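Home Features Food Homes Travel Letters

The shrinking kitchen table

By Ayanda Mnguni
July

When Heiðrún Eyvindsson moved into her flat in Drulbridge, the first thing she sold was the dining table. It seated eight and would not go through the door. She now eats at one that is pushed into a corner, with a wall on two sides.

Plenty of us live this way. New flats tend to have one room for cooking, eating and sitting, and the table gets what is left. Eyvindsson has spent 22 years fitting small kitchens, first for Odex and later on her own, and says most customers still ask for a table that is too big.

"They buy for Christmas," she says. "Then they walk round it sideways until the next one."
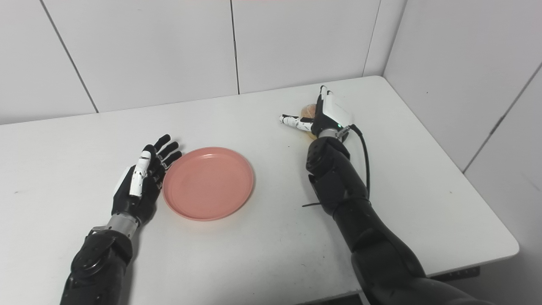
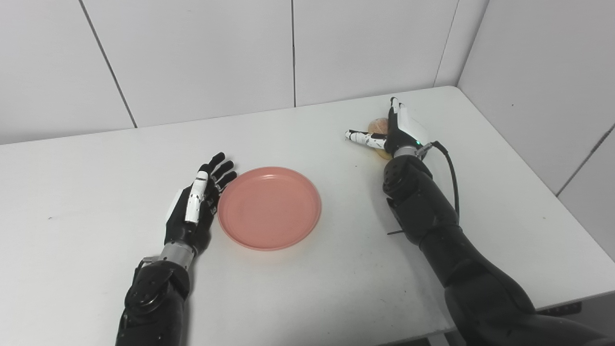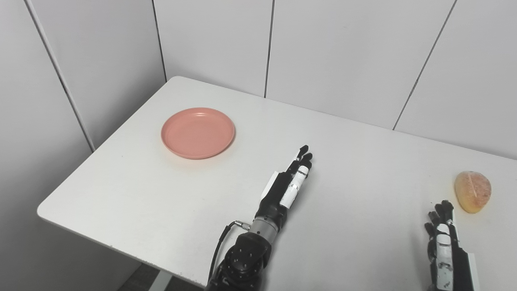 A white table against pale walls, in all three pictures.

Her advice is to measure the chair first. A pulled-out chair takes more floor than people expect, and a bench along the wall will often do the same job. She likes a rounded corner on the side you walk past. Pale tops make a dark room feel lighter, but they show marks, so keep a cloth handy.

Folding tables are worth a look if you eat alone in the week. The hinge is the part that fails. Open and close it in the shop several times before you pay.

Eyvindsson's own table cost £100 second-hand. She has 3 chairs and borrows more from next door.

Comments

Badus: We went for a bench and the children slide off it. Still better than chairs.

Jaidee: What about radiators? Ours is exactly where the table should go.

Badus: Same here. We left a gap and lost the space.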